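3.2 Lining of the display troughs

The second part of the study concerns the way in which small bakeries present their bread on the counter. In the Pimarstead survey we found that most shops had given up baskets during the last years and had moved to plain open containers, which are easier to wash. The owners, however, did not agree on the question of the lining. Some of them laid nothing under the bread, while others used paper or cloth and changed it at least once in the day.

To compare these habits we asked the shops in Hollis and Atard to keep a diary for 14 days in February. Each shop wrote down the kind of container, the kind of lining and the number of loaves which were returned by customers or put aside by the staff because the crust had become soft. In total 1277 loaves were recorded. The rye loaves were counted apart, as their crust behaves in a different way and would have disturbed the comparison.

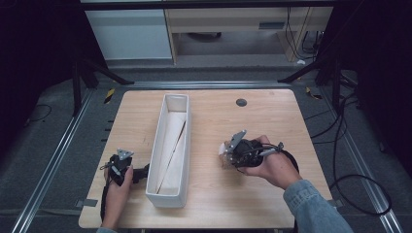 Figure 4. Long white container with an open top and a white lining, on a light wooden table.

The shape of the container was found to matter less than we had expected. Long and narrow forms are popular on small counters, for they leave free space beside them for wrapping and for the till. One owner in Atard told us that she had chosen hers only for this reason. In the diaries we could not find any clear difference between narrow and wide forms when the lining was the same.

The lining itself had a stronger effect. Of the loaves which were put aside, 92 came from containers with no lining, and most of these were noted after three o'clock in the afternoon. We suppose that moisture collects under the warm bread and cannot escape through a smooth bottom – a similar explanation was given to us by the bakers of the Roltetti cooperative, who cool their bread on racks before it goes to the shop. It must be said that the diaries do not tell us how warm the bread was at the moment of filling, and this point is taken up again in Section 5.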